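Wanted: people who have their doubts about our documentary

Avance is looking for 26 people to watch a rough cut of a film and tell us what is wrong with it. The film is called Tôn. It runs longer than it should, it took four years, and everyone who has seen it so far is either related to one of us or was paid to work on it. They all like it. We don't put much weight on that.

The film follows a family sheet-metal shop in Wostgate through its last year of business. Yến Huỳnh directed it. I'm Vy Châu, the editor, and I wrote this notice after reading a dozen calls for test audiences that promised "an exclusive chance to shape the future of cinema." You won't shape the future of cinema. You may get us to drop a scene on a loading dock that I have wanted gone since last June.

We have 362 hours of footage and a cut that comes in at two hours and 21 minutes. A broadcaster has shown interest in something under 90. I've been in this business long enough to know that "interest" means a pleasant phone call, so please don't sign up thinking you'll be seeing it on TV by the fall. We may never sell it.

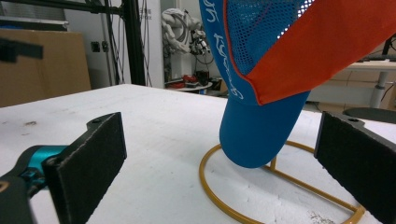 The screenings will be held in the upstairs room at Kekex in Wostgate, in the last half of June. There will be three evenings, each starting at 6:30, and you only need to come to one. Seats are folding chairs. We won't hand out tote bags, caps or any other merchandise, and if you want a royal-blue baseball cap like the one in the photo you will have to find it yourself. What we can offer is $40, a sandwich, and bus fare if you live in the county. Payment is made the same night, whether you liked the film or walked out of it, though we ask that anyone who walks out wait in the hall and tell us at what point they gave up.

Who we want

Adults who watch a documentary now and then and don't work in film, TV or advertising. We would especially like to hear from people who have worked in a small shop or a family business, and from people who think most documentaries are too long. You don't need to know anything about sheet metal. Parts of the film are in Vietnamese with English subtitles, and we need at least six viewers who speak both, as I suspect the subtitles are smoother than what people said.

Who we don't want

Friends of the production. Film students looking for a contact (we don't have any to give). Anyone who fills out surveys for a living and has learned to put a four in every box.

What you'll do

Watch the cut straight through with no introduction from the director. Yến wanted to give one. I don't think a film that needs a speech first is finished, so she'll be in the back row and has agreed to keep quiet. Afterward you'll fill out two pages on paper, then sit for a group talk of 45 minutes. The talk is sound-recorded for our notes only. You'll sign a short form saying you won't post about the cut, and you can read that form before you come.

I don't believe in scores, so there are none. We'll ask where you got bored, who you stopped trusting, and whether you think we were fair to the older brother.

How to apply

Write to the Avance office with your name, the evenings you can make, and a few lines on the last documentary you didn't finish and why. We had 3,000 flyers printed with the wrong start time – if yours says 7:30, ignore it. We'll answer everyone, including those we turn down.

Comments

rosalind_k: Is the room up a flight of stairs? My knees would like to know.

Vy Châu: Yes, one flight, but there's an elevator by the side door. It's slow.

oldprojectionist: Forty dollars for two hours and 21 minutes plus homework. I've been paid worse to watch worse.

M. Dray: Signed up. I never finish any of them so it was hard to pick one.

Related notices
Avance: part-time archive assistant (filled)
Looking for home movies shot in Wostgate
Kekex upstairs room: summer bookings
Sound recordist needed for short shoot, own kit

Last updated: June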